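Re: [tablelinen] Old stains on a big cloth
From: Dušan Říha
Date: May 25, 2019

On the list, Bonora wrote:
> I've inherited my aunt's big damask and it has those yellow patches
> you get after years in a cupboard. Has anyone here got them out
> without bleach? I'm scared of wrecking it. Also, do you fold yours
> or roll them? Mine have gone thin along the creases.

Hi Bonora and everyone,

Please don't use bleach! I did that to one of my gran's, years ago, and ended up with a hole you could put a fist through (I still have it, cut up as napkins). What I do now is dull and slow, but the cloth survives. Fill the bath with cool water, let the cloth sit in it overnight, and change the water when it goes the colour of weak tea. Then a proper soak at 40 degrees with oxygen powder. I use the Prustano one, which comes in 900 g tubs and lasts me ages, but I'm sure the supermarket stuff is much the same.

Give it a whole day, rinse it until you're sick of rinsing, and have a look in daylight. Old oil and gravy marks can take three or four goes. Wine is easier, oddly enough, at least in my house.
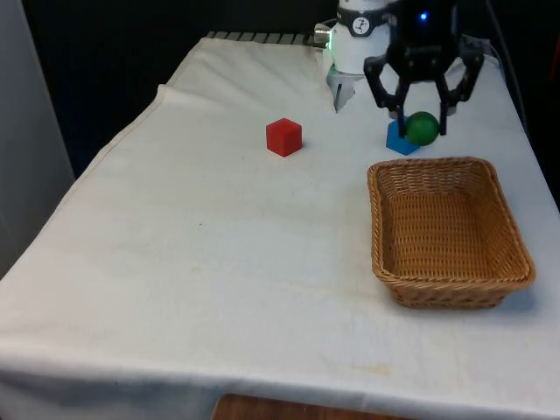
As for drying, I put mine flat on the grass if the weather's kind, and iron it while it's still damp, wrong side first. If you've only got a small board, do it on the dining table with a blanket underneath. Much less swearing!

I'm a roller, by the way. I get cardboard tubes from Dvořáček, the fabric shop by the station, who are glad to be rid of them, and wrap them in acid-free tissue before the cloth goes on. If you haven't the space for tubes, fold it in thirds one time and quarters the next so the creases don't always land in the same place. And no starch before it goes away. Starch it when you want to use it.

Does anybody know if Gistum still do the plain hemmed cloths in the long size? Mine was 9 feet and I'd love another before my sister's do in September.

All the best,
Dušan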